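3. Data collection

3.1 Setup

All recording was done by the student team in one room, on one table, over the last weeks of August. The project (Prukus in our logs, Irano was the earlier fall version) is a one-semester student project, so the setup had to be cheap and quick to put back up after somebody else used the room. Light wood tabletop, black cloth clipped to the wall behind it, everything else left as it was. We did not try to hide the clutter. A policy that only works in front of a clean wall is not much use to us.

Demonstrations were made with the hand-held two-finger gripper, no arm. Camera on the tool, wide lens, square markers on the finger housings so that the opening width can be read back from the video. Finger pads are orange and soft enough to give a little. The operator holds the tool from behind, and a fingertip sometimes shows at the bottom of the image. We left those clips in, masking them made no diffrence in the early tests.

3.2 Object groups

Two groups. Large flat things first: panels and doors that stand up on the table and have a handle, or something that works as one. They fill most of the view once the gripper is close, so the model gets very little background to orient by. Stickers on the surface help here. In the first trials with a plain gray surface the tracking drifted a lot.

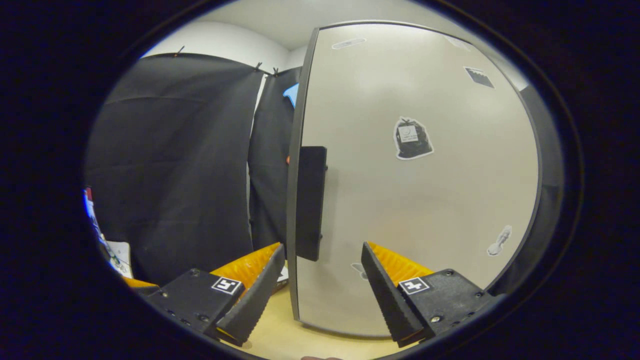
Approach direction was left to the operator. Fingers open wide before contact, that was the only fixed rule, plus a short pause at the start of each clip so the tracker can settle. Clips without the pause were thrown out at once. Operators got 11 practice runs before anything was kept. Even so the first kept runs from each person are visibly slower than the later ones, and we did not correct for it.

The second group is upright containers. Bottles, jars, a few cans. The bottles were harder than expected. Bare metal is shiny, and the reflections move with the tool, which the tracker does not like. Labels with small print were fine. Books and other items were left near the target so the fingers have something to avoid.

Figure 3. Gripper at an upright aluminum bottle, with a stack of books to the left.
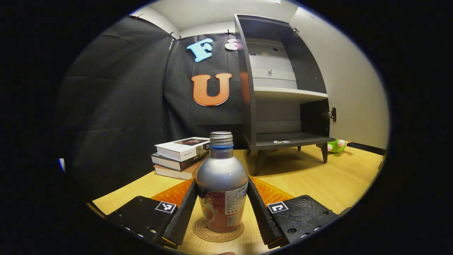

Grip width was not set in advance for this group. Operators closed until the pads met the object and then a bit more, by feel. It shows in the width curves, which have a long flat tail for containers and a sharp stop for handles. We kept the raw curves and did no smoothing.

3.3 Filtering and split

In total 2,255 clips were recorded. Dropped: clips with lost tracking, clips with no start pause, clips where the object fell over (these might be useful later, saved in a seperate folder). The test set is 600 clips, drawn per operator and not per object, since we care more about a new hand than a new bottle. There were 9 operators, all from the same course. Obvious limit, see Section 6.

Labels were added with Sial, our own small script, one line of text per clip. Two students labeled each clip and a third settled the mismatches. Most mismatches were about where the grasp starts, first touch or fully closed. We went with first touch. Training code and settings are the same as for the Numesance baseline in Section 4, only the crop is changed to keep both finger markers in view.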